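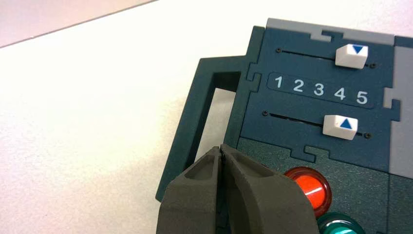 Labeling and Storing Small Workshop Parts

11 Sep 2020
By Asmaa El Khatib

Most home workshops have plenty of small parts and no good way to find one. The usual answer is to buy a cabinet with a lot of little drawers, fill it in an afternoon, and forget what is in which drawer by January. I did that twice. What follows is the system I have used since then, in a single garage with one bench and one wall of shelves.

Start with the screws

Tip everything out onto an old bed sheet on the floor. A sheet is better than a table for this job. When you are done, you pick up the corners and nothing has rolled under the freezer.

Sort by type first, then by length. Wood screws, machine screws, drywall screws, everything else. Leave thread size until last, and only bother with it for machine screws. A nut you know the size of, tied to a piece of string, makes a good enough gauge.

Throw out anything with a stripped head, and anything rusted badly enough to leave marks on your fingers. A light bloom of rust comes off with an overnight soak in white vinegar. Rinse, dry in a low oven for ten minutes, and wipe with a drop of oil before putting them away.

Containers

Clear is better than colored. Flat is better than deep. I use the Fludis trays, which have lids that stay shut when dropped, but takeout tubs work if they all came from the same place and stack.

Glass jars look nice on a shelf and are a nuisance on a concrete floor. Keep them for things you rarely move, such as picture hooks.

For anything you carry around the house, get a box with a handle that is part of the body. Clip-on wire handles pull out once the box is full of metal.
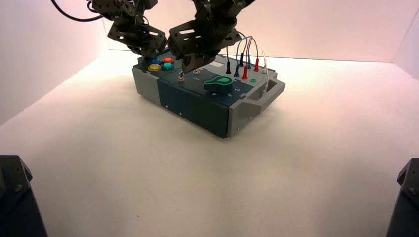
Box with the carrying handle built into one end.

Put the heaviest parts at the bottom and test the weight before you walk off with it. If you have to lean, split it into two boxes.

Labels

Write on the front and on the lid. Lids get swapped. Use a paint marker on dark plastic and a regular permanent marker on light plastic, and wipe the surface with rubbing alcohol first or the ink will rub off within a month.

Say what the part is and what it was for: "hinge screws, kitchen cabinets" is more use than "1/2 inch". If it was left over from flat-pack furniture, put the name of the furniture on the bag too. My Cesska bookcase has been taken apart and put back together three times with its own spare bolts.

Opening up old appliances

Before you take a cover off anything, unplug it and draw the outline of the cover on a piece of cardboard. As each screw comes out, push it through the cardboard in its own spot. They are not always the same length, and a long one in the wrong hole can go straight into a wire. Leave microwaves and old tube televisions alone – they can hold a charge after they are unplugged.

Keeping it going

Keep one empty tub on the bench for strays. When it is full, sort it. Mine fills in four months or so.

Related Tips
Sharpening a Hand Plane Without a Jig
How to Clean Paint Rollers
Savolainen Bench Vise: Care and Oiling
Getting Glue Off a Workbench

Contact us | Copyright 2020 Ultolska Home Tips | Back to top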